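古いパソコンは宝の山か トレルタウの解体部屋で聞いた話

「宝の山だと言う人には、まず一台開けてもらうんです」

中古パソコンの再生を手がけるトレルタウで、Thịnh Lưuさんは開口一番そう言った。2月に始めた再生事業「Plarau」では、企業から引き取ったデスクトップ機を分解し、使える部品を組み直して売る。案内文には「ほぼすべてがよみがえる」とある。私はこの「ほぼ」が気になっていた。

これまでに引き取ったのは152台。そのうち商品として出せたのは21台だという。残りは部品取りか、素材として業者に渡る。看板の文句とはずいぶん開きがありませんか、と尋ねると、Lưuさんは少し黙った。

「よみがえる、の意味が広いんですよ。銅や鉄に戻るのも含めている。私が書いた文章ではないですけどね」
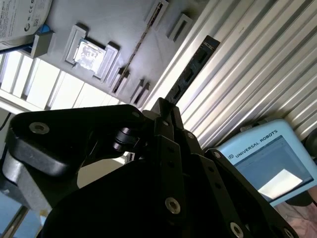
売り物になる一台にかかる手間も、聞けば聞くほど採算が怪しくなる。ほこりを払い、電源を確かめ、メモリーを差し替え、起動を見る。うまくいかなければまた開ける。販売先のViseoからは、1000台規模で扱えないかと打診が来ているそうだ。

「数字だけ見れば景気のいい話です。でも機種がそろっていなければ、手順は毎回変わります。ねじの位置も、ケーブルの取り回しも違う。そこを飛ばして台数を約束する気にはなれません」

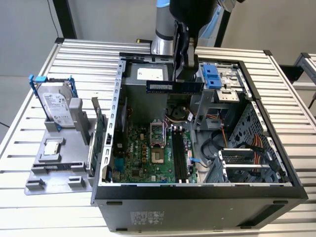

メモリーの増設は、再生品の宣伝でいちばんよく使われる言葉だ。足せば速くなる、と。Lưuさんの答えは素っ気ない。「足りない機械なら効きます。足りている機械に足しても、値札が変わるだけでしょう」。台に横倒しで開けてあるDELLの基板では、黒いメモリースロットが二本とも空で、CPUのソケットも金色の面をのぞかせている。こういう状態から一台に仕上げるには、メモリーだけでは済まない。合うCPUを探す費用まで入れると、新品の安い機種と並んでしまうこともあるという。

では、なぜ続けるのか。「Pavliukのような古い業務ソフトを使っている会社は、同じ世代の機械を欲しがるんです。注文は今、13台分。そこには確かに需要がある」

環境のため、という答えを予想していた私は拍子抜けした。そう伝えると、「運ぶ燃料まで計算してから言いたいですね」と返ってきた。その計算はまだ済んでいない。案内文の「ほぼすべて」についても、直す予定は聞けなかった。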